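Small orange things

Quick one tonight, it's already past 9 and I still have the lunch stuff to do.

So the toy tub. The one from the Brotby sale that I've been moving from shelf to shelf since April. I finally tipped the lot out and started sorting, and what I have is orange. Orange bits, orange curvy bits, orange bits with no obvious parent. Pretend food mostly, I think. Some of it might be from the Trirel play kitchen and some of it is from who knows what.
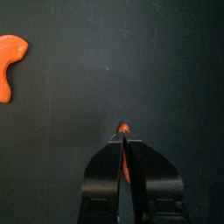
Maksymiv left a comment on my last post saying you should never sort toys by color, sort by what they do, and if it doesn't do anything it goes in the donate bag the same night. Fair. But I can't tell what half of these do. A curved orange piece could be a slice of something or a handle or a piece of track. Kept the color pile for now.

Method, if you can call it that. Dark table, nothing else on it, bring things over two at a time. I tried doing it on the rug first and lost a piece in about a minute. On a dark top the bright stuff shows right up. A tray for anything I'm sure about, a cup for anything small. The speckled cup is my favorite, no handle, a bit too wide to drink from comfortably so it got demoted to this. 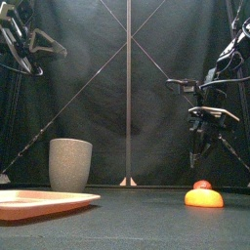

One reader wrote in to ask why bother with a tray at all when a zip bag does the same job and shuts. Well because then it's a bag, and it goes in the drawer with the other bags, and I paid $60 for that shelf and want to see things on it. Also kids don't open bags. They will walk past a bag for a year.

Round stuff was easy. Fruit, or close enough to fruit, goes together. Red with the yellow-orange, done, no more thinking.

Then the odd shapes. I've got one that's fat at one end with a skinny neck and a little knob. Drumstick? Balloon with no air in it? I put it down, went and made tea, came back, still no idea.
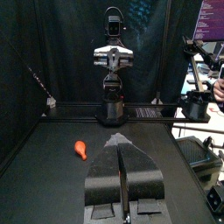

It's going in the food pile until somebody small tells me otherwise. They always know. They'll say it's a "bomp" and that's what it is from then on.

What I've got left to do:

wash the cups
find lids (ha)
label for the tray, the Enton labels peel so maybe just tape
donate bag, 2 things in it so far, pathetic

I did wonder if the gray see-through cup should be for the leftovers since you can sort of see what's inside wihtout tipping it out. Going to try that. If it works I'll get a couple more the same. 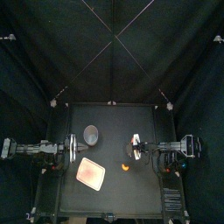 The gray cup and one more orange piece.

Ok lunches. More on the shelf next time, I still havent decided about the bottom row.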